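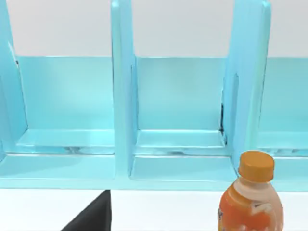 What happens when a dog gets lost?

Explained for young readers by Jintana Jaidee

Maybe you have seen a paper on a lamp post with a photograph of a dog and a telephone number. It means that somewhere in your town there is a family which is very worried, and also a dog which does not know the way home. In this article we will follow such a dog from the street to the shelter and back to its family.

Why do dogs run away?

Most dogs do not want to leave their home. They run because something frightened them, for example fireworks or a very loud lorry. Some dogs follow a good smell, and when they lift their nose again they don't know where they are. Others simply find the garden gate open and go for a walk alone.

A lost dog can be afraid, even if at home it is the sweetest dog in the world. Please remember this if you meet one. Do not run after it and do not try to catch it. Stand still, keep your arms down and tell an adult. The adult can ring the dog warden.

Who is the dog warden?

A dog warden is a person who works for the council and looks after the dogs that are found without their owner. In Varosside this person is Yupin Chareonsuk. She drives a van with cages in the back, and on the front seat she always has a bag of dried fish, which smells terrible but the dogs love it.

"I don't walk straight to the dog," Yupin told me. "I sit down on the ground, I look to the side and I wait. One time I waited on Grarnier Street from lunch until it was nearly dark, for a small brown terrier. At the end he came and sat on my coat."

What is a microchip?

When the dog is in the van, Yupin looks first at its collar. If there is a tag with a telephone number, she can ring the family at once. But a collar can fall off. For this reason dogs also have a microchip.

A microchip is as small as a grain of rice. The vet puts it under the skin of the dog, between the shoulders, with a needle. It hurts for a moment, like when you have an injection. The chip has no battery and it cannot show where the dog is. It only keeps a number. The warden moves a scanner over the dog's back, the scanner makes a beep and the number appears on its little screen. Then she looks for this number in a big list on the computer, and there she finds the name and telephone of the owner.

There is one problem. If the family moves to another house or gets a new telephone and forgets to change it in the list, the number leads to nowhere. You can help here: ask at home when was the last time that somebody checked the details of your dog! 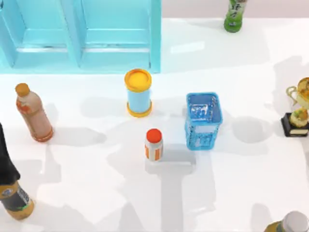

At the shelter

If no owner is found on the same day, the dog goes to the Bunnag shelter, behind the old railway station. Each dog gets its own kennel with a blanket, fresh water and food. A vet looks at its ears, teeth and paws. The people there give it a name for the time being, because it is not nice to be called only "dog in kennel 6".

Last year 227 lost dogs came to Bunnag. Of these, 115 went back to their own family, and 76 found a new one. The rest were still waiting when the year ended, or they moved to other shelters with more space.

How long does the dog wait?

The shelter must keep the dog for some days before it can go to a new family, so that the real owner has time to come. How many days depends on the country where you live. When the owner arrives, he or she must show that the dog is really theirs – with photographs, or with papers from the vet. A wagging tail is lovely to see, but many dogs wag their tail to everybody.

What can you do if your own dog is lost?

Tell an adult straight away. Think where your dog likes to go, perhaps the park or the house of your grandmother. Ring the warden, the shelter and the vets near you. Make a poster with a clear photograph and big letters, and leave one person at home, because some dogs come back alone and scratch at the door.

Words to know

Warden: a person whose job is to look after something and to see that rules are followed.
Kennel: a small house or room for a dog.
Scanner: a machine that can read the number on a microchip.
Stray: an animal that is outside without an owner.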